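The Clurnden Essays, two volumes, edited by Stelmakh (Clirix)

The set collects the pieces on religion and literature that appeared in the Clurnden quarterly over its whole life. Most of them have never been reprinted. Volume 1 holds the long essays, and volume 2 holds the reviews, the letters and the index. There are 49 pieces in all. A reader who wants only the essays can buy the first volume alone, but the notes for both are printed at the back of the second.
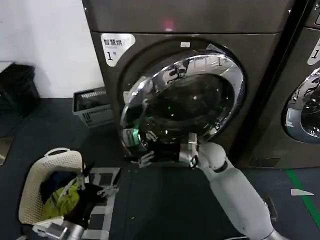 What you get

Volume 1 runs to 347 pages and is divided into 3 parts: Belief and the Novel, The Critic as Moralist, and Poets and Their Churches. Each part has a short introduction by the editor. Volume 2 is thinner. It has the book reviews in order of publication, the correspondence that followed some of them, the notes, and a single index of names and titles.

The paper is thin but not see-through. Both volumes are sewn, and they stay open on a table once you are past the first few leaves. The type in the essays is a good size. The type in the notes is small enough that I read them under a lamp. There is no slipcase.

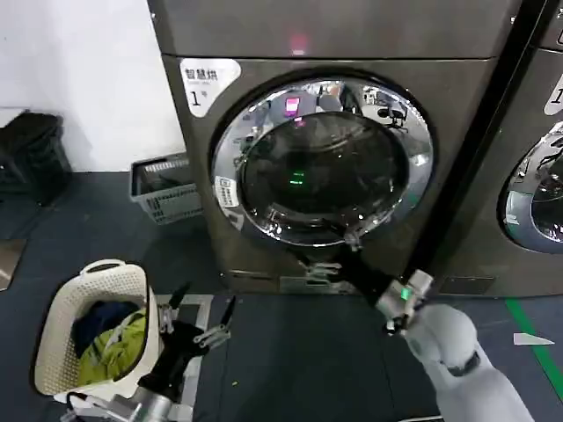
Machine number 1, with its round chrome-rimmed door.

How it is edited

The editor has kept the original spelling and punctuation, including the quarterly's habit of leaving out the first names of authors under review. Where a contributor later revised a piece, the first printed version is used and the changes are listed in the notes. I think this is the right choice. The Drutine lectures, which make up most of the second part, are better known in their revised form, and the first versions are rougher and more interesting. In the third lecture there is a full page on the duty of a critic to admit boredom, and it was dropped from every later printing.

Misprints are few. On the evidence of the index, someone worked from an early set of page proofs for part three, as the references there are two pages off. The publisher has put a correction slip in the copies sent out after August. Mine did not have one.

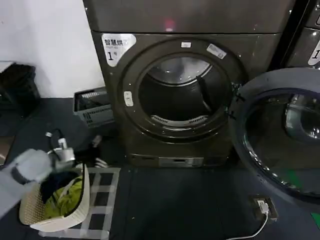

Reviewed by Nataša Dimitrov
Religion and letters

The question that runs through the first part is an old one: can a novel be said to argue for a belief, or does it only show people who hold one? The quarterly's writers did not agree. The opening essay says that a novelist who wants to persuade should write a pamphlet. The next one, printed an issue later and plainly meant as an answer, says that every choice of ending is a kind of persuasion and that readers know it. Neither writer names the other. Putting the two side by side is the most useful thing the editor has done, and I wish it had been done more often.

The essays that follow are mixed. The one on confession scenes is very good. It takes a handful of minor novels and looks at what the priest is allowed to say in each, how long his speeches are, and whether the author lets us hear the penance. It makes no large claims until its last two pages, and by then it has earned them. The essay on grace and plot is the longest in the book and the hardest to finish. It quotes at length in three languages and translates only one of them. The notes in volume 2 supply the rest, so you read it with both books open.

The second part is where most buyers will start. The Drutine lectures were given to a general audience and they still read that way. The sentences are short. The lecturer thought that the criticism of his day had taken over the work of the sermon without taking over its discipline. A preacher, he says, has a set text and a set time, and has to face the same people next week. I don't find this fully convincing. A weekly reviewer faces the same people too, and he never deals with that. But it is a clear argument, made in plain words, and students could take it apart in an hour and learn something from doing so.

I was less happy with the introduction to this part. It spends four pages on whether the lectures should be called conservative and comes to no view. I would have given those pages to the discussion that followed each lecture. The quarterly printed a summary of it, and only one of the summaries is included here.

Part three, on the poets, is the weakest of the three. Several pieces are really appreciations, written for anniversaries, and they say what such pieces say. The exception is an essay on hymn meters by a schoolteacher who contributed nothing else. She shows how often poets who had left their churches went on writing in the stanza forms they had sung as children, and she is careful to separate the cases where this looks deliberate from those where it does not. It is eleven pages long. I have read it twice.

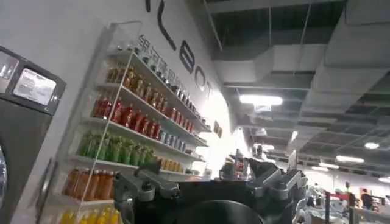 Dark gray machine with a small display screen, beside a white wall with large black lettering.

Volume 2 I expected to skim. The reviews are short, often unfair, and much more lively than the essays. One disposes of a life of a bishop in two paragraphs. Another begins by praising a translation and then lists its errors for a page and a half. The letters are better still. The long exchange over whether a Protestant critic can write fairly about the Catholic novel takes up nineteen pages, gets personal by the second letter, and ends when the journal's editor closes the correspondence. Oleksandra Koval's notes here are a model. She says who each writer was, what the quarrel referred to, and nothing more.

Who is it for? A college library with a theology or literature department should have both volumes. A general reader would do well with the first, provided the notes can be done without. People who already own the revised Drutine lectures may want to borrow the set and compare before paying for it. The price is high for the pair, and Clirix has not said whether there will be a paperback.

A last practical point on the index. It lists titles under their authors only, so if you remember the name of a book and not who wrote it, you will have to look through the notes.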